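5.2 失败分析:夹爪为什么停在半路

先说结论:我们在Undham任务上栽的跟头,大半出在停机逻辑上,抓取本身倒没怎么出错。我和Flor Inga把日志翻了两遍,47次试验里有12次触发了保护性停机,夹爪悬在桌面上方一动不动,控制器却还在报“任务进行中”。说实话,刚看到的时候我还以为是网线松了!
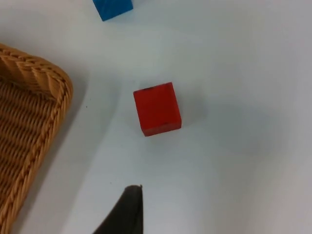

我最早怀疑的是腕部力传感器的零点漂移。8月换过一次固件(Giraldo那一版),之后静止读数一直偏高,我就顺手把阈值调松了,结果停机照旧,白忙一下午。后来才去查视觉这一路:图5里红色方块和指尖之间明明隔着一段空桌面,碰撞检测却给出了“接触”。编篮右侧那片灰影边缘很模糊,我猜分割网络把这类阴影也算成了障碍物,不过目前只有间接证据。

图5 任务场景,腕部相机视角。目标是把方块放进编篮。

把阴影区域手工遮掉再离线回放,12次误报里有5次消失了。剩下的我还解释不了,Flor觉得跟时间戳不同步有关,我半信半疑(她上回猜对了,所以也不敢把话说死)。

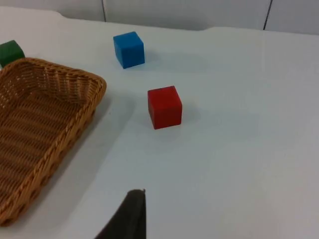 5.2.1 误停之后的恢复

更让人头疼的是恢复流程。Castthorpe控制器复位后会沿用停机前的目标队列,可方块的位姿估计已经过期了,有4次手臂直接朝旧坐标走,全靠人拍急停。现在我们强制它复位后重新观测,桌上的红、蓝、绿方块都要重新定位,编篮也一样,慢是慢了点,我心里踏实多了。
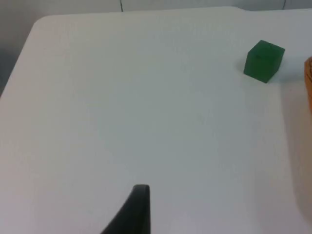

5.3 与Likden基线的比较

基线没有视觉碰撞检测,自然也没有这类误停,所以光比停机次数对它太有利。我们另外统计了人工急停,两项分开报告。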